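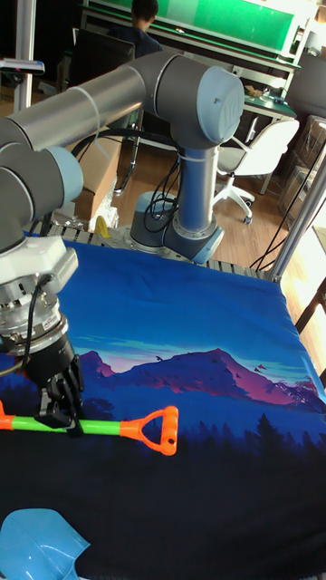
Robot Arms at Work: How the Job Changes

Reading level: ages 9 to 12

A robot arm is a machine that moves things from one position to another. It has stiff parts called links and turning parts called joints. A motor in each joint turns it by a set amount. When several joints turn at the same time, the end of the arm can travel in a straight line, a curve, or almost any other path its links can reach.

An arm without a hand cannot pick anything up. The hand is called a gripper, or an end effector, and it is attached after the last joint. Many grippers have two fingers that move toward each other and apart. They work like kitchen tongs.

What the arm has to learn

Picking up a shovel is easy for a person. For an arm, the task has to be divided into steps:

1. Find the shovel.
2. Decide which part to hold.
3. Move the gripper over that part.
4. Lower the gripper.
5. Close the fingers.
6. Lift.

Each step can go wrong. If the fingers close too early, they miss the handle. If they close too hard, they can damage it. If the arm chooses a spot too far from the middle of the weight, the shovel tips when it is lifted. You can test the last one with a ruler. Hold it flat by one end between two fingers, then hold it by the middle, and compare.

A patterned surface makes step 1 harder. The computer receives an image made of many small colored dots, called pixels. It must sort the pixels that belong to the object from the pixels that belong to the background. On a plain white table this is simple. On a cloth printed with mountains and trees there are many colors and edges that have nothing to do with the object. Practice on different backgrounds helps a computer program handle rooms it has not been used in before.
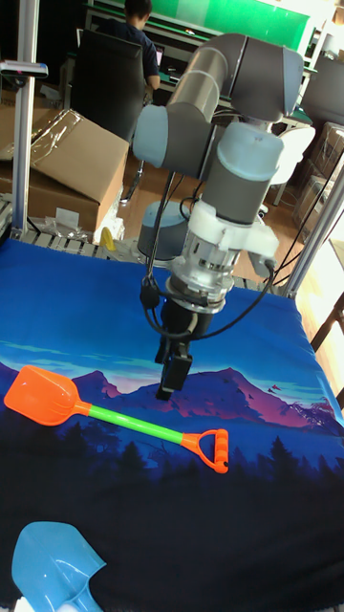 Valentina Mansilla
Automation technician and science writer

Two toy shovels on one cloth are a small version of a real sorting problem. One has an orange scoop and the other has a light blue scoop. If the instruction is "pick up the orange one," the program must match the word to the correct object before the arm moves.

Where the work is used

Trullham is a company that packs garden tools and beach toys. In 1960, when it opened, every item was put in its box by hand. A packer stood at a bench, took a tool from a bin, turned it the right way, and set it in a box. The same motion was repeated all day. Repeating one motion for a long time can cause pain in the wrist and shoulder.

The company now has 2 robot arms on its packing line. On a normal shift they place 1488 items. The line has 11 workers, the same number as before the arms were installed, but their tasks are different.

Before the arms, most of the 11 were packers. Now they do the following:

Loading. Workers fill the bins that the arms pick from. Tangled items are separated first.

Checking. Workers look for cracks, wrong colors, and missing parts. A person notices many kinds of damage that the program has not been trained to find.

Clearing stops. When an arm drops an item or cannot find one, it stops and a light comes on. A worker makes the area safe, removes the item, and restarts the arm.

Teaching. When a new product arrives, a worker helps show the system how it should be held.

Joaquín Paredes packed boxes by hand for many years and now clears stops and teaches new products. "My shoulder is better," he says. "My head is more tired at the end of the day. Before, I could think about soccer while I packed. With the arms I have to pay attention."

Not every worker wanted the change. Some liked the quiet of the old bench and did not want to learn from a screen. The company gave training during paid hours, and two people moved to the shipping department. At other workplaces, automation has meant fewer jobs. The result depends on what the owners decide to do with the time the machines save.

Safety rules

An arm does not know that a person is nearby unless a sensor tells it. Workers stay outside the marked area while the arm is moving. Every station has a red stop button, and all workers are shown where it is on their first day.

Words to know

Automation: using machines to do tasks with little or no direct control by people.
Gripper: the part of a robot that holds things.
Joint: a place where two parts meet and can turn.
Pixel: one small colored dot in a digital image.
Sensor: a device that measures something, such as light, distance, or force.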